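Kamlow Opens Its Doors to Personal Bloggers Who Write for the Love of It

KORKCOMBE, June – Kamlow, the small blogging community that began as a shared reading list between friends, is delighted to announce the launch of Sang, a free mentoring season for people who keep personal blogs and would dearly like some company while they do it.

Sang will run for 3 months and will pair 66 newer bloggers with writers who have been posting about their own lives for years – the house moves, the new jobs, the bad haircuts and the long Sunday-ish afternoons when very little happens and somebody writes a lovely post about it anyway. Each pair will swap drafts, read one another's archives and talk by phone or video every two weeks.

"I started my blog at the kitchen table when my youngest was napping, and for the longest time my only reader was my sister," said Evanthia Margaritis, founder of Kamlow. "Then one evening a stranger left me a comment so kind and so thoughtful that I read it out loud to the whole family, twice! I have wanted to pass that feeling along ever since, and Sang is my way of doing it."

The idea was first tried out last year with a much smaller group, and the bloggers who took part asked for more time together and more help with the practical side of things. Both requests have been taken to heart. The new season includes evening sessions on writing about family members who may not want to be written about, answering comments, taking a break without feeling guilty, and deciding whether to accept paid posts.
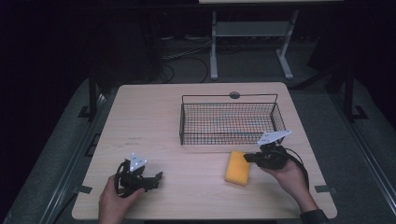 Those sessions will be led by Akinyi Okoth, whose blog Faltley has followed her life in and out of three apartments and one very long engagement. She will be joined by Hamisi Kinyua, a vlogger who came to writing later on and still prefers to talk his posts through before he types a word of them.

"People worry that their lives are too ordinary to share," said Okoth. "I have written 190 posts and I would say most of them are about dinner, or the bus, or something my mother told me on the phone. Those are the ones readers write to me about."

Applications are welcome from anyone aged 18 or over who has published at least one post on a personal blog, however long ago that was. There is no need for a big following, a fancy camera or a polished design. Applicants are asked to send a link to their blog and a short note about a post they enjoyed reading, by any writer they like, through the Sang page on the Kamlow website.

Places will be offered by Sharon Magesa, who looks after the pairings and reads every note herself. Writers who miss out this time will be invited to the open evening sessions, which begin at 7 p.m. and are free to join from home.

For interviews or further details, please contact Édgar Mamani, press and community, Kamlow, Korkcombe.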